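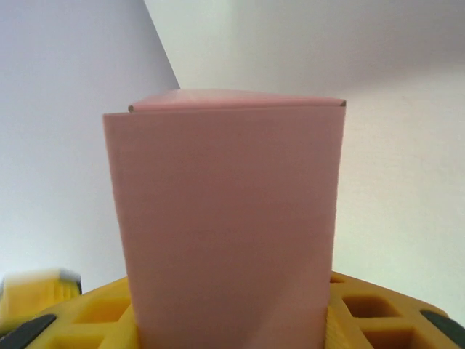

Harkico Handling Rules, Hosthorpe Station
Revised 2nd May

Rule 190. Grip
The arm shall hold a carton with 2 fingers and no more force than the carton asks for. The arm is the judge of what is asked.

Rule 191. Release
Before the fingers open, the arm shall wait. The Lahlou arms wait one breath — the Stirkov arms, having never been given a breath to copy, wait until they are content. Both practices are approved.

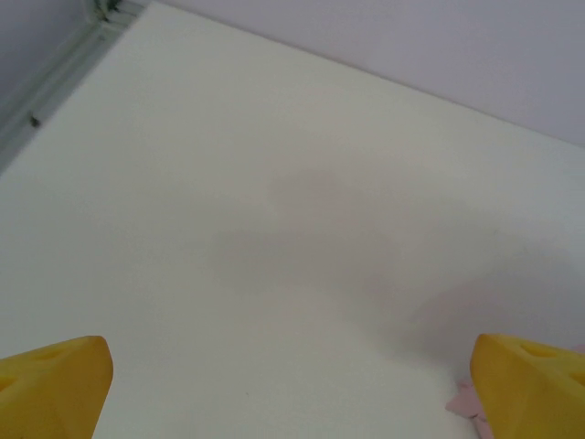

Rule 192. Grievance
A carton may object to its handling. Objections are heard in June. In case 2906 the carton remained silent for the whole hearing, and the arm, unprompted, apologised. The apology was entered as good practice.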